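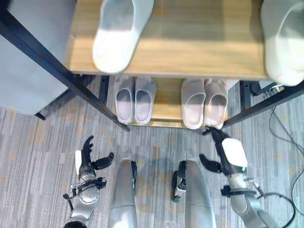 Re: How many demos before slippers stop being a problem?

vuorinen_bench
Shoe rack task, humanoid, teleop. We have 400 episodes recorded and the policy still treats a slide slipper as a philosophical question. It reaches, hovers, and goes home. Do I keep collecting or is something wrong with my data?

Fesaso
What's your variation like? If all 400 start from the same tidy rack, you've taught it one morning of one household.

vuorinen_bench
Three pairs, two shelves, same rack. We do swap which pair goes on top.

Fesaso
So, one morning.

ornodwood
Disagree. Get one setup working first. We went wide right away, 566 episodes over 37 layouts, and ended up with a policy that was equally bad everywhere. Very fair-minded robot.

Þórarinn Hjaltadóttir
How many operators? Ours at Rernton had three, and one of them always paused over the strap before closing the hand. The policy learned the pause beautifully. Grasping, less so.

vuorinen_bench
Two operators. One of them is me, and I do pause. I was being careful.

Þórarinn Hjaltadóttir
Then it is being careful too. Trim the idle steps and retrain before you record anything else.

ornodwood
Trimming is fine but check you aren't cutting the part where the fingers settle. I did that once. It closed on air with great confidence.

Fesaso
Also, pale slippers on pale wood. How's your contrast in the head camera? I'd throw in a navy pair and a different lamp.

ornodwood
He has a hesitation problem and you're selling him shoes.

vuorinen_bench
Trimmed the pauses Thursday and retrained on the same 400. It now grabs the slipper right away and puts it back where it found it. Ordering the navy pair — don't gloat.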